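Tabletops and Finish: Gallery

Home / Work / Tables / Gallery

Oltia series, light wood-grain tops

This page collects pictures and notes on the light tabletops in the Oltia series, as supplied by the Gallov workshop for kitchens, staff rooms and small meeting rooms. It is meant for buyers who have already read the order sheet and want to know how the surface looks under ordinary room lighting, and for people who own one of these tops and need to look after it. Notes on the pattern and the finish are by Gervásio Guerra. The care section was revised in August by Nermina Shehu.

The tops are sold in one tone only. Photographs of pale surfaces vary a good deal from one screen to another, so please ask for a sample piece before ordering. Samples are cut from current stock and show the same finish as the full top, but they are too small to show the larger curves in the pattern.

1. Tone and sheen

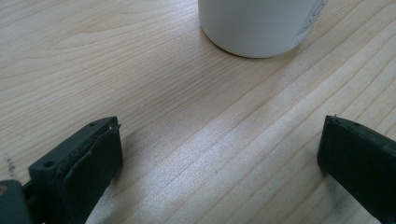
Light tabletop with a white cylindrical container at the back. Fine straight grain, with overhead light reflected across the middle and lower right.

The reflected band is typical of a low-sheen finish under a ceiling light. Inside the band the surface reads as nearly white. Outside it the color moves back toward beige. Both readings come from the same top, and the difference should not be taken as a fault or as uneven color. To compare two tops, stand them side by side under the same light and look from the same height. Daylight from one side gives the most reliable result.

Pale objects tend to lose contrast inside the reflected area. If the table will be used for sorting papers or for laying out white dishes, a shaded lamp placed to one side works better than a bare fitting directly overhead. Solange Miranda tested three lamp positions for the Dantas staff kitchen and settled on a wall lamp at the short end of the table. The reflection then falls near that end and the seats along both sides are clear of it.

2. Pattern direction

The pattern runs with the length of the top unless the order says otherwise. Straight lines and arched figures appear on the same piece. The arched areas are called cathedrals in the trade, and their position cannot be chosen at the time of order. When two tops are joined to make a longer table, the workshop lines up the straight areas first and lets the arches fall where they fall. A matched join can be requested, but it adds to the lead time and there is no promise that the figure will carry across the seam.

Turning a top end for end changes the look more than most buyers expect. The streaks seem darker when seen along their length and softer when seen across. Before the legs are fixed, set the top on trestles in the room, walk around it, and mark the preferred front edge on the underside with chalk.

Enda McGrath keeps a record of how each joined pair was laid at the workshop. If a replacement is needed later, quote the pair number from the underside label. Without it we can match the tone but not the layout.
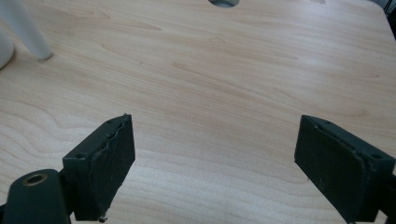
Square tables are the exception to the lengthwise rule. They have no long side, so the order form has a separate box for direction, measured from the side that will face the door. If the box is left blank the workshop picks a direction and notes it on the delivery slip.

3. Sizes on file

The standard depth is 870 mm. The standard top is 22 mm thick, measured at the edge, and this applies to single tops and joined pairs alike. Other depths can be cut down from the standard piece but not made larger. Cut edges are finished again before shipping — allow extra time for this.

The Grernulard order used 1,049 mm lengths, two to a table, with the seam over the center frame. That length is not in the regular list but can be repeated on request. Ask for the Grernulard drawing and state whether the seam support is wanted with it.

4. Daily care

Wipe with a soft cloth, lightly damp, following the direction of the pattern. Dry with a second cloth. A small amount of mild dish soap is fine for grease. Do not use scouring powder, steel wool or furniture polish. Polish leaves a film that shows up clearly in the reflected area and is slow to remove.

Cups and canisters should be lifted when moved. Grit caught under a base will leave short curved marks, and on a pale top these are easiest to see at a low angle, early or late in the day. Felt pads can be used under anything that stays in one place. Check the pads from time to time and replace them when they start to hold crumbs.

Put a mat or trivet under hot pans. Standing water near a seam should be wiped up the same day.

5. Checking a top on delivery

Unpack the top face up, on a blanket. Remove the film slowly, from a corner, keeping it low to the surface. Look along the top from each end with the room light on, then again with it off. Marks that show in only one of these views should still be reported, with a note of which view it was.

Keep the edge guards until the inspection is finished. Damage reports go to Parveen Selvanayagam and should include the pair number, or the single number for an unjoined top, and one picture taken from standing height. Close pictures are useful as a second item but are hard to place on the surface without the first.

Related pages: Order sheet / Leg frames and fixings / Sample requests / Edge repair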